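4. Boas práticas para a manipulação bimanual de têxteis

4.1. O que as normas dizem e o que deixam por dizer

Quem trabalha há alguns anos com braços robóticos de pequeno porte conhece bem a sensação de abrir um documento normativo à procura de uma resposta concreta e sair de lá com três definições e uma remissão para o anexo. Não o dizemos com azedume, pois as regras gerais de segurança prestam um serviço enorme e foi com elas que começámos. Mas os tecidos, coitados, aparecem pouco nesses textos. Fala-se de peças, de cargas, de zonas de esmagamento, e raramente de uma capa que cede, estica e leva consigo, dobrada para dentro da garra, uma costura ou um fecho.

As recomendações que se seguem nasceram no laboratório de Oltport, ao longo de 700 sessões de manipulação com dois braços, e foram depois revistas com os colegas do projeto Markach (que tiveram connosco uma paciência que nunca agradeceremos o suficiente). A Figura 3 acompanha as regras relativas à montagem; a Figura 4, as que dizem respeito à preensão. 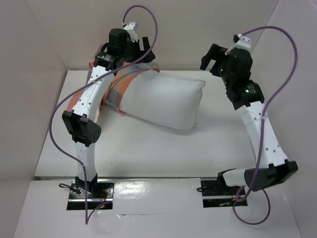 Figura 3. Dois braços e uma almofada branca na célula de trabalho.

A primeira regra, que designamos por R1, pede que cada braço tenha a sua posição de base fixada e registada antes de qualquer sessão, e que essa posição só se altere mediante nova verificação do alcance comum. Parece coisa pouca. No entanto, das 12 interrupções que analisámos em pormenor em fevereiro, nove tinham origem em bases deslocadas alguns milímetros durante a limpeza, sem que ninguém o tivesse anotado no caderno.

A regra R2 trata dos cabos. Recomendamos que a folga seja avaliada com o braço nas posições extremas, e nunca apenas na posição de repouso, em que tudo parece sempre caber. O ponto de fixação junto ao punho deve permitir a rotação completa da garra, e o operador deve percorrer essa rotação em velocidade reduzida no início de cada turno.

A regra R3 delimita a zona partilhada, isto é, o volume que as duas garras podem alcançar. Dentro dela, a velocidade de aproximação de uma garra à outra fica sujeita a um limite próprio, definido por escrito para cada tarefa e assinado por quem a preparou.

4.2. Preensão, fechos e presença de mãos

Chegamos assim à parte que mais discussão gerou entre nós, e que por isso mesmo nos é mais querida. Um têxtil preso pela garra deixa de ter a forma que o planeador conhecia: formam-se pregas, a tensão distribui-se de modo desigual e um fecho de correr que estava afastado pode ficar a pouca distância dos dedos. A regra R4 determina que, havendo um fecho junto ao ponto de preensão, a força de fecho seja mantida no patamar mais baixo compatível com a tarefa e que a tração se faça devagar, com pausa prevista para inspeção.

A regra R5 aplica-se quando uma pessoa intervém no tecido com a garra fechada. A mão só entra com o movimento do braço suspenso, e a retoma exige um comando explícito, dado por quem interveio. Sabemos que isto atrasa o trabalho. Nas nossas medições, o ciclo completo com intervenção passou a demorar cerca de 1130 segundos por lote, valor que consideramos aceitável em contexto de investigação.

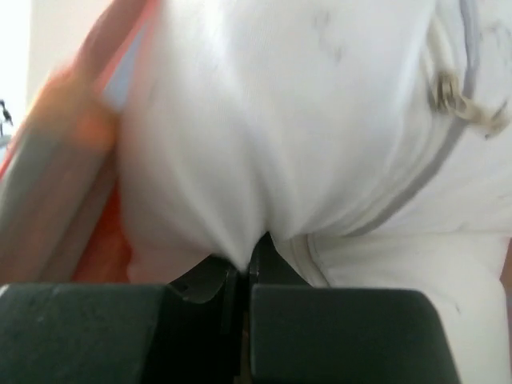
Figura 4. Tecido branco preso entre os dedos da garra, com um fecho de correr ao lado.

Parisa Dehghan objetou, durante a revisão do rascunho, que a R5 confia demasiado na disciplina do operador: uma regra que depende de alguém se lembrar de suspender o movimento, escreveu ela, devia vir acompanhada de um meio técnico que o suspendesse por si. A objeção pareceu-nos justa, e a redação atual passou a recomendar a deteção de presença sempre que a célula o permita, mantendo o comando explícito de retoma como exigência mínima.

Ficou por resolver a questão do registo. A versão vigente pede que cada intervenção manual seja anotada com a hora, o motivo e o estado da garra, mas não fixa um formato comum, e as folhas usadas em Oltport e no Markach continuam, por enquanto, a ser diferentes. A comparação entre ambas é retomada na secção 5.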